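Skip to content Home Student Projects Papers Teams Archive Contact
Filed under: Field Robotics / Student Competition Papers
This site uses cookies to remember your reading preferences. Accept Settings

4. Night Trials on the Corridor Route

4.1 Route and conditions

The Limau rover was entered in the night class of the student path-following contest, in which a small ground robot must travel a walled or fenced footpath without remote steering. The indoor tests reported in Section 3 were carried out on a taped track under even light. The present section deals with the outdoor trials held in December on a straight footpath lit only by the lamps already in place.

The route was selected by Martim Coelho for its length and for the difference between its two sides. A metal railing with vertical bars follows the right side of the path. The left side varies, and in one part of the route a concrete wall with a kerb at its foot takes the place of open ground. Leaves gather in the gutter below that wall and along the foot of the fence opposite, and the line between paving and edge is therefore broken in many places.

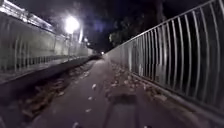
4.2 Image processing

The onboard camera uses a wide lens, and straight bars close to the robot are recorded as curves. The team considered correcting the full image before edge detection but found the cost in processing time too high for the onboard computer. A partial correction was adopted in its place. Only the lower half of each image is corrected, and the path edges are searched for within it. The upper half is used solely to locate the bright point toward which the two sides converge – the heading target.

Each run was limited to 300 seconds. The software kept the last 100 heading estimates in memory and discarded any new estimate that differed sharply from their median. Over 2000 images were then labeled by hand for the left edge, the right edge and the heading target. Labeling was divided between two students, and Duarte Bettencourt reviewed the cases in which their marks did not agree.

The most difficult images for the left edge were those in which a second railing stood between the path and a grassy embankment. Strong light from the street lamps washed out the far bars of this railing, and the detector tended to place the edge on the slope beyond it. The right railing, with dark gaps between brightly lit bars, gave a much clearer signal. 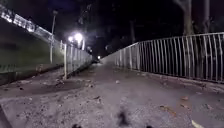
Figure 4. Path with railings on both sides, seen from the robot at night. The paired street lights to the left are the main source of light on the path.

4.3 Blur and weak edges

A second group of errors was linked to image blur. Under low light the exposure time rises, and small movements of the chassis spread the railing bars into the gaps between them. The Pavenetti edge filter, used without change in the indoor tests, depends on narrow contrast and lost the bars in such images. The wider Davine filter retained the kerb as a single light band along the right side and was therefore given priority whenever the measured sharpness fell below a set limit.

The lit fence at the top of the embankment presented a separate problem. It runs parallel to the path at a higher level and is brighter than the verge beside the paving. In early versions of the software the fence was accepted as the left boundary, and the planned line of travel moved up the slope. A height rule was added to reject any edge lying above the heading target.
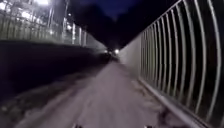
Page last modified: 2019-12-28

With the height rule in place, the labeled set was divided again and 835 images were held back for testing. None of these had been used to adjust the filters. The remaining failures fell mainly into two types. In the first, two lights close together at the far end of the path caused the heading target to move from one to the other between images. In the second, dark marks on the paving were read as a break in the surface, and the speed controller called for a stop that was not needed.

The first type was reduced by treating any pair of nearby lights as one target placed at their midpoint. The second has not been fully resolved. Patches on the paving differ in shape and tone, and the camera alone does not allow the software to decide whether such a patch is a stain, a damp area or a hole. The team chose to keep the cautious response – slowing before a dark patch – and to accept the loss of time under the contest rules.

Images with a large unlit area on the left side were handled by following the right edge alone. The lighter strip at the base of the railing was sufficient for this purpose, even where pale panels higher on the left caught the light and produced many small bright spots.

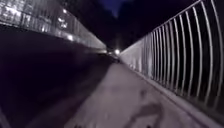

4.4 Comparison with the earlier controller

The controller described by the previous student team, known as Palamarchuk after its project name, steered toward the center of the brightest region in the lower image. It requires less memory and was kept as a fallback. On the corridor route, however, it drifted toward whichever side received more lamp light, and the team does not recommend its use where lamps stand on one side only.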